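Subject: Re: [graltach-robotics] Two questions before the Dafis round
Date: Tuesday, October 12, 2021

Hello everyone,

Thank you for the questions, and sorry it took me a couple of evenings to sit down and answer them properly. I'm copying in the message I'm replying to, because a few of our newer members joined the list over the weekend and may have missed it.

> Hi all,
>
> I joined the club in the spring and I'm still a little lost about the Dafis round. Two things. First, how many demonstrations do we have to hand in, and do the ones we recorded before the summer still count? Second, is it OK to practice at home with a paper marker taped to a kitchen tongs setup, or does that teach bad habits?
>
> Thanks, and see you at the next session!

Both good questions, and you are certainly not the only one who was wondering!

The entry sheet asks each club for 3000 demonstrations by the closing date, and yes, the spring ones count, as long as they were recorded with the gray grippers. The older set we made with the first pair (the ones with the sticky trigger, if you remember those) can't go in, and I'm sorry about that, since I know some of you gave up whole Saturdays for it. We have kept them all on the Panix drive and they'll be useful for our own training runs this winter.

As for the tongs, please go ahead! They won't give you anything we can hand in, but slow, steady wrists are half the job, and you can practice those with anything. My own household has gotten quite used to seeing the salt passed that way.

Now a word about the sessions themselves. We have the long room at Darance through the end of the month, the one with the wood floor and the frosted glass at the back, and I must say I've grown fond of it. It is a real pleasure to come in and find people already bent over the tables with their packs on, working away.

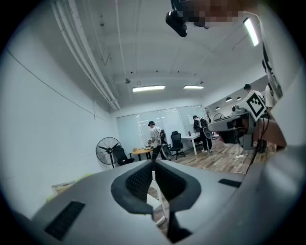
## What to do at the next session

- Come a little early if you can, so we can get everyone's straps adjusted before we start.
- Check that the marker on top of your gripper is flat and clean. A thumbprint across the black squares has cost us more takes than any of us would like to admit.
- Mind the cables, and the power strips too. Please walk around them.
- Record in batches of 8, then stop and look through them with a partner. If a take went wrong, mark it and move on.
- Put your grippers back on charge before you leave. We lost the first part of an evening to flat batteries last time, and I was one of the guilty ones.

## Where we stand

Our share of good takes has gone from 65 percent to over 70 since we started checking in pairs, and I couldn't be prouder of you all. The cup task is in fine shape. Folding is still the weak one, mostly because we let go of the cloth too soon, so I'd love it if a few of you would make that your project for October.

If you need a ride to Darance, write to the list and say where you're coming from. There are usually a couple of empty seats on the Graltach side.

Warmly,
your session organizer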